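로봇 손 '프리르켄(Prirken)', 설거지 그릇도 정리할까?
어린이 로봇 교실 / 새 제품 살펴보기

안녕 친구들! 오늘은 바로 시작. 시간이 별로 없어요.

프리르켄이 뭐예요?
에믹스(Emix)라는 회사에서 나온 로봇 손이에요. 팔은 따로. 손만 팔아요. 팔이 이미 있는 집이나 학교에서 끼워 쓰는 거죠. 무게는 800그램. 큰 우유 한 팩보다 조금 가벼워요. 설명서는 107쪽이나 되는데... 어른이랑 같이 읽으세요. 글씨 작음.

만든 사람은 앨리스터 크룩섕크 아저씨. 처음엔 딸기 따는 손을 만들려고 했대요. 그런데 딸기가 자꾸 으깨져서, 단단한 그릇으로 바꿨다고 해요. 딸기 미안.

손은 무엇을 하나요?
집기, 들기, 옮기기, 놓기. 끝! 쉬워 보이죠? 로봇한테는 하나하나가 다 숙제예요. 특히 놓기. 너무 일찍 놓으면 쨍그랑. 너무 늦게 놓으면 그릇이 선반을 꾹 누르게 되요.

식기세척기가 왜 어려울까?
식기세척기 선반을 본 적 있나요? 철사가 삐죽삐죽 서 있어요. 접시는 그 사이에 세워서 꽂고요. 우리는 눈으로 쓱 보고 손을 쏙 넣지만 로봇은 철사랑 접시를 구별하는 것부터 배워야 해요. 철사끼리 겹쳐 보이면 더 헷갈림.

반짝이는 것도 문제. 빛이 튕겨서 모양이 이상하게 보이거든요. 그림자도 그래요. 바닥에 생긴 까만 그림자를 물건인 줄 알고 피해 가는 로봇도 있답니다.

회색 선반에 하얀 접시가 서 있고, 파란 네모 상자도 얹혀 있어요. 검고 긴 손가락은 끝이 동글동글. 위쪽에는 짧은 고무 끝도 나란히 달려 있네요. 찾았나요?
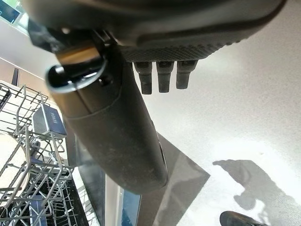 집에서 해 보는 로봇 손 놀이
준비물: 나무젓가락, 고무줄, 스펀지 조각, 플라스틱 컵.
젓가락 끝에 스펀지를 끼우고 고무줄로 묶어요. 그걸로 컵을 집어서 옆으로 옮겨 보세요. 그다음엔 스펀지를 빼고 다시. 미끄럽죠? 고무나 스펀지처럼 잘 안 미끄러지는 걸 '마찰이 크다'고 해요. 유리컵은 안 돼요!! 꼭 플라스틱으로.

좋은 점, 아쉬운 점
좋은 점. 살살 잡는 세기를 50단계로 고를 수 있어요. 달걀용, 머그컵용 이렇게 저장도 됨.
아쉬운 점. 소리가 좀 커요. 위잉. 그리고 숟가락처럼 얇은 건 잘 못 집어요. 에믹스에 물어봤더니 얇은 물건용 손끝 '몽크리프(Moncrieff)'를 1월에 따로 판대요. 따로요... 용돈으론 무리.

낱말 풀이
그리퍼: 로봇의 손. 물건을 잡는 부분이에요.
센서: 로봇의 눈이나 피부 같은 것. 빛, 힘, 거리를 알아채요.
마찰: 두 물건이 맞닿아 문질러질 때 미끄러지지 못하게 막는 힘.

꼭 지켜요
로봇이 움직일 땐 손을 넣지 않기. 긴 머리는 묶고, 빨간 정지 단추가 어딧는지 먼저 알아두기.

다음 시간에는 청소하는 로봇 플라두타크(Fladutach) 이야기. 부품이 434개래요!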